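Datasets > Household Objects > Kitchen

Histhorpe Scoops

A small collection of notes and pictures on kitchen scoops, ladles and measuring spoons, put together because we love these things and couldn't find one place that took them seriously!

What's in it

- 200 entries, one per utensil
- 3 size classes: small, medium, large
- notes.csv with color, handle shape and how the head joins the handle
- a pictures folder, sorted by main color

Naming

Files start with the size class, then the color, then a running number. Two-color pieces go under the color of the head. Entries from the March batch still use the old names, so check notes.csv before you script anything.

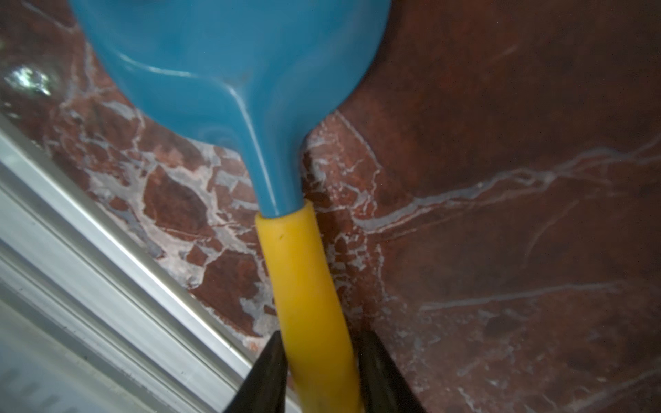

Joints turned out to be our favorite column, and the one that took longest to fill in. Some scoops are molded in one go, some have a sleeve, and some switch color right where the neck ends, like the blue head and yellow handle on the red marble. We log that last kind as "color break" and add whether the line is straight or curved (straight, for this one). Corrections to this column are very welcome, even tiny ones!

Related
Brernar Bowls and Lids
Pristaneck Cutlery Notes
Farina Jar Set

Last updated 6/13/25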